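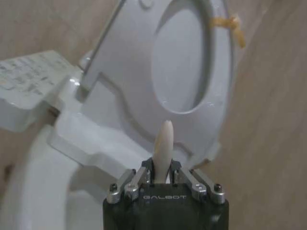 Unit 6: Sources, Secrets and the Dramatized True Story

Reading before class: chapter on confidentiality in the course pack, plus the two short pieces on composite characters. Bring the release form you were given last time.

6.1 What we mean by "based on true events"

A limited series about real people usually starts with one of these: a book, a magazine article, a podcast, or court records. The production buys or options the rights to the first three. Court records are generally open, and a writer can work from them without paying anyone. Facts can't be owned. The wording a reporter used to tell them can be.

This is why two networks can have shows on the same scandal in the same season. One has the book, the other has the transcripts. Students often mix up rights to a book with life rights, so go over the difference again before the quiz.

Life rights are an agreement with a living person. The person promises to cooperate and not to sue over the portrayal. In return they get a fee, sometimes a consulting credit, and sometimes a look at the scripts. A look at the scripts does not mean approval of them.

6.2 Case: Futville

Futville is the six-part series we watched the opening of. It follows a small-town talent agency and the people who lost money to it. The production company, Narkham, optioned a long magazine article and had life rights for 2 of the former clients. The rest were folded into composite characters.

Points to note:

The agency owner is never given a last name in the show. The article uses the full name throughout.

The reporter appears as a character. In the article the reporter is barely present, so most of those scenes were written new.

The phone call at the end of episode 4 has no source in the article. The on-screen disclaimer covers it in general terms ("some dialogue and events have been created").

The reporter's notes ran to over 900 pages. Narkham's option covered the published article only. The notes stayed with the reporter, including the names of people who had spoken on background.

6.3 Background, off the record, not for attribution

These terms are used loosely in entertainment reporting, and publicists do not all mean the same thing by them. Agree on the meaning before the conversation starts. For this course:

On the record: you may quote and name.
Not for attribution: you may quote, with a description in place of the name.
Background: definitions differ. We use it to mean you may use the information in your own words, with no name.
Off the record: you may not publish it.

A promise made to a source still holds when the story is sold to a studio. A writers' room is not a newsroom, and telling the room a source's name breaks the promise.

6.4 Assignment

Choose either the Sakari breakup coverage or the Wei tour cancellation from the course pack. Write 2 pages, double spaced. Identify each unnamed source, say which of the terms in 6.3 seems to apply, and mark any claim that rests on one unnamed source alone. Then list which people a producer would need to approach for life rights.

Due at the start of the next meeting. Late work loses one letter grade.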